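Skavance – about us
Laundry sorted, socks included

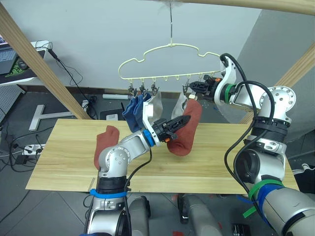
Sock hanger with clips, dark blue and white socks on it. One rust-red sock held below it, another on the board.

Skavance is a small laundry and airing service. Wash, dry, pair, fold, back to you. Started with 2 machines and a very long washing line, now at 70 households a week plus a couple of guest houses out Kalow way.

What we do
Everyday washing – shirts, bedding, towels, school kit. Hand wash for wool. Ironing if you ask for it (tick the box on the bag tag, please, we can't guess). No curtains at the moment, sorry. Back in January maybe.

Socks
People always ask so it gets its own bit. Socks don't go in the tumble dryer here. They go up on clip hangers, pairs next to each other where we can, clipped at the cuff unless they're very thin. Takes longer. Elastic lasts better in our experience and you get your pairs back as pairs. Odd ones go in the odd sock drawer with the bag number on, and we keep them for 10 weeks. After that they're dusters.

Small things go the same way – baby vests, gloves, flannels. Clips with a weak spring get thrown out, nothing worse than finding a sock on the floor and not knowing who's it is.

Where we are
Moroz Yard, behind the Vitel building. Blue bags by the door are for drop off, white ones are ready to go out. Ring the bell twice, the dryers are loud.

Prices
On the price list page. Updated May 2026, so if you have an old leaflet it's wrong. Bag deposit still the same and you get it back when you return the bag, with the tag on it if posible.

Anything missing?
Tell us the bag number and what it looks like. Colour helps. "Black sock" doesn't help much.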